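**Ticket 101: Label printer skips every other label after roll change**
Opened by: Agata Dal Bello, Tadside seed library
Assigned to: Bienvenido Padilla
Priority: normal
Status: solved, leaving open for notes

**Agata, 9:10 am**

Hi Bienvenido! The label printer in the packing room has started skipping. It prints one perfect label, feeds a blank, prints another perfect one, feeds a blank. I loaded a new roll yesterday afternoon and it's been doing it ever since. The December seed swap is coming and I have all the beans still to do, plus most of the squash.

What I've tried so far:

- turned it off and on (twice)
- took the roll out and put it back
- printed from the other laptop, same thing
- wiped the print head with one of the alcohol pads

The text itself looks gorgeous, by the way. Better than it has in months.

**Bienvenido, 9:42 am**

Ooh, a regular skip! Those are my favorite, they nearly always have a findable cause. Can you tell me:

1. Is the new roll the same size as the old one?
2. What does the print window say under "paper size"?
3. If you hold the feed button with no job running, does it stop at the edge of a label or does it run past?

**Agata, 10:05 am**

1. Same width. I think they're a bit shorter? The old ones came from Fontana and these are the Janum ones Nives ordered.
2. It says "Seed packet large."
3. Runs past. It stops halfway down the next label.

**Bienvenido, 10:20 am**

Great, number three is the clue. The printer looks for the gap between labels with a little sensor under the roll, and it's still expecting the old length. When the gap turns up too early it decides something is wrong and feeds ahead to the next one.

Please run the calibration:

1. Power off.
2. Close the lid with the roll loaded and the first label sticking out.
3. Hold the feed button and switch on. Keep holding until the light blinks green, then let go.
4. It will spit out a few blanks. Let it finish.

Then measure one label with a ruler, top edge to bottom edge, leaving out the gap. Send me the number in millimeters.

**Agata, 11:15 am**

Calibration done, and the feed button now stops right on the edge every time! Very satisfying. The labels are 51 mm.

But printing still skips.

**Bienvenido, 11:23 am**

Perfect, that means the printer is fine and the laptop is the one with old ideas. "Seed packet large" is set up for a longer label. Go to printer preferences, Page Setup, New, call it "Janum 51" and enter the height you measured. Leave the width alone. Then pick it again inside the label program too. It keeps its own copy of the paper size and won't pick up the change by itself.

**Agata, 11:50 am**

IT WORKS. I ran 20 in a row, no blanks, and the variety name is centered. The bottom line (germination date) was getting clipped, so I dropped the font one size and now everything fits.

One odd thing: the second laptop still skips.

**Bienvenido, 12:04 pm**

Yes, each computer needs its own page setup. Same steps over there. I wrote them on a card and taped it inside the printer lid last time, but that may have been the Windbridge printer, now that I think of it.

**Amirhossein Ebrahimi, 1:30 pm**

Jumping in from the Windbridge branch: the card is here! I'll take a picture of it and send it over. We had the same skip in spring and I lost half a roll before I thought to ask. You can rewind the wasted blanks by hand if they haven't been peeled, just keep the tension even or they'll wander to the left.

**Agata, 2:15 pm**

Second laptop is fixed as well. Thank you both, this was a lovely way to learn how the thing works! I'm off to do the beans. Please leave the ticket open until I've been through a whole roll of 100.

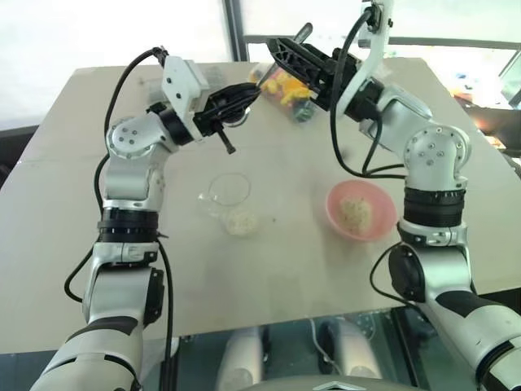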